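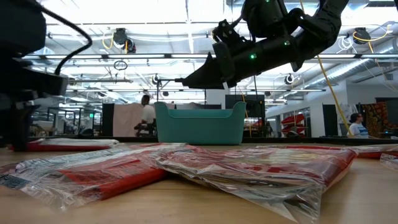
Red items in clear plastic bags on one of our wooden packing tables.

Packing and Sorting Assistant (part-time), Kinsella packing room

Brunier is a small company that prepares goods for online shops. We receive products in large cartons, put them in clear bags, add the label and make them ready to send. For our packing room in Kinsella we are looking for 3 new colleagues who like calm and exact work with the hands.

You do not need experience in packing. We will teach you our way of working during the first two weeks, and you will always have a more experienced colleague at the next table.

What you will do

You take the goods from the carton and check them for damage. If a bag is torn or a seal is open, you put the item in a new bag. You place the label flat, near a corner, so that the barcode does not lie over a fold. Then you compare the item number on the label with the packing list and sort the finished bags by order.

Most of our goods are soft and are packed in thin, shiny plastic. This kind of bag slides easily and the light reflects on it, so small print can be difficult to read at first. Please turn the bag until you can read the full number. We prefer that you take more time and do not guess, especially when several items have the same color and almost the same design.

At the end of the shift you wipe your table, collect the loose plastic for recycling and write the number of finished bags in the Clarkix program. Clarkix is the stock program we use for all orders. It is simple, and the training for it takes one afternoon.

How much work there is

On a normal day the room prepares 500 bags. Before the holidays it can be 1,000 or a little more. Our highest day this September was 1,123 bags, and on that day colleagues from the office came to help. We do not pay by the piece and there is no personal target per hour.

What we ask from you

You can stand for a longer time, with breaks. High chairs are available at every table for those who wish to sit.
You can lift a carton of medium weight. For the heavy ones we have a cart.
You see small print well, with or without glasses.
You can read and write simple English. Many of us learned English as adults, so please do not worry about mistakes.
You come on time, and you call us if you cannot come.

Good to have, but not necessary: experience with a hand scanner, or work in a warehouse, a store or a laundry.

What we offer

A contract for 20 hours per week, in the morning or in the afternoon. You can tell us which one you prefer, and we try to keep it the same every week.
Pay from the first day of training.
Work shoes and gloves from us, at no cost.
A kitchen with a refrigerator and a microwave, and free coffee and tea.
A bus stop in front of the building and parking behind it.

After six months it is possible to ask for more hours. Two of our present colleagues started in packing and work now in returns, where the Zero line of products is checked and packed again. This is a separate room, with its own training.

How to apply

Please send us a short letter of half a page and a list of your former jobs. A photo is not needed. Write in the letter if you prefer the morning or the afternoon, and from which date you can start. You can also bring the papers to the front desk in Kinsella and leave them there in an envelope with the words "Packing room".

The last day to apply is 25/10/2026. We answer every letter, also when the answer is no. If we invite you, you will visit the packing room for one hour, see the tables and try to pack and label a few bags yourself. After this we sit together and you can ask your questions about the hours and the pay.

Brunier, Personnel Office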